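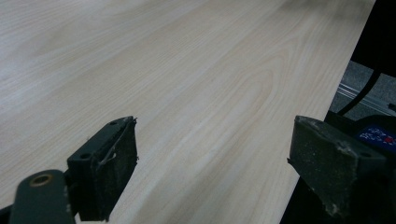

Attachment 1 - finger pads on the hand-held gripper, over the light wood-look panel. Dust on both pads, frayed strands on the left one.

Support > Equipment Requests > Grippers > Ticket: pad wear and spares budget

Overview My Tickets Parts Quotes Sign out

Opened 28 Mar 2025 by Theophilus Appiah
Site: Ekum
Status: Waiting on quote

Problem
Operators report panels slipping when picked up by the edge. Started on the light panels, now on the darker ones too. We need to know if this is a pads order or if we should be planning for new fingers in the May budget.

Checked so far
- Wiped pads with a dry cloth. Grip came back for part of a shift, then slipping again.
- Swapped in the last spare pad set from the Toom kit. No slipping that day. Old set went back on after, as Toom needs theirs.
- Finger screws were snug on both sides.
- Closing force setting was the same as last quarter. Did not change it.

Update from parts desk
Looked at the attachment. The strands across the left pad could be old tape or the pad facing coming apart, can't tell from here. Please peel one back and let us know. The right pad has pale clumps along its edges and corners, so it needs a proper brush-out before anyone judges the wear.

Update from Theophilus
Brushed both pads. Strands are pad facing. Slipping is less but still there, so I'm treating the pads as used up.

Options for the budget
Option A: pads only. Clernent sells them in packs of 25 at 200 dollars a pack. One pack should carry us through the year if we change them on a schedule.
Option B: full finger sets from Wonska, 2 per tool, pads already bonded. We have 5 tools. Price not in yet. Lead time is longer and the old fingers would go to spares.

I lean toward A now and B as a line for next year - the fingers themselves are fine. Holding the ticket open until Wonska replies.

Comments

parts_desk: Put brushes on the same order. They keep going missing.

T. Appiah: Added.

nightshift2: Can we get one pack sooner than May? We're still dropping panels.

T. Appiah: Asking. It may fit under the small purchases limit.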